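Teleop demos: the arm I'm not using keeps drifting into the training data
Asked by Omolara Bako in Robots & Automation
Tags: teleoperation, imitation learning, simulation, two arms

I'm collecting demos in simulation for a two-arm robot. The task is opening a nightstand drawer with the left gripper. The right arm has nothing to do, and it does nothing with great enthusiasm. I drive both arms with a pair of hand controllers through Ernent, version 2, on a desktop that sounds like a hair dryer.

I have 40 demos so far. The policy trained on them opens the drawer now and then, but it also waves the right arm over the bed as if blessing it. I assume it learned that from me.

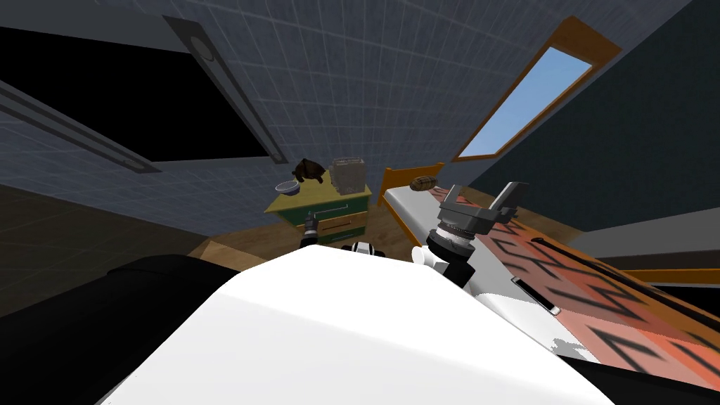 My left hand is the careful one, and I watch it closely on every run. My right hand gets tired and sinks, or scratches my nose, and all of that is recorded. In the episode I pulled up to check, the left gripper is just in front of the lower drawer where I want it, while the right one is open beside the bed, fingers up, like it's waiting to be handed something. Do I throw out all 40 and start over, or can I clean them up?
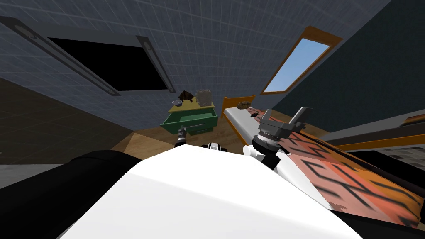 Drawer open, right gripper over the blanket again.

Also, the head camera view is tilted and the body hides most of the left arm. Does that matter?

2 answers

Taras Kovalchuk
Accepted answer

Don't throw them out yet. Replay each episode with the left arm's recorded actions and overwrite the right arm's with one fixed rest pose. You're in simulation, so this costs you an evening and no hardware. Keep the replays where the drawer still opens and drop the rest. Make sure you save new camera images from the replay too. If you only edit the actions, the pictures will show an arm in one place and the numbers will put it in another, and the policy will side with the pictures.

For new demos, put a clutch on each controller so an arm moves only while you hold the button. In Ernent I had to map this by hand, and the menu for it is hidden with real care.

On the camera: tilted is fine if it's tilted the same way when you test. The hidden arm is a bigger problem. You know where the left gripper is because you're holding it, so to speak. The policy has to get that from joint readings or a wrist camera. Feed it at least one of those. I went from hopeless to decent on a cabinet door the day I added the wrist view, after 121 demos of blaming my own hands.

igwe_fan12
Just collect more data. Worked for me with Mesex.

Comment from Omolara Bako: More of the same data, with the same nose scratching?

Comment from igwe_fan12: it averages out

Comment from Taras Kovalchuk: It averages out to a slow wave.

Update from Omolara Bako, Dec 31, 2025: Replayed everything with the right arm parked. 12 episodes failed and went in the trash. Retraining tonight.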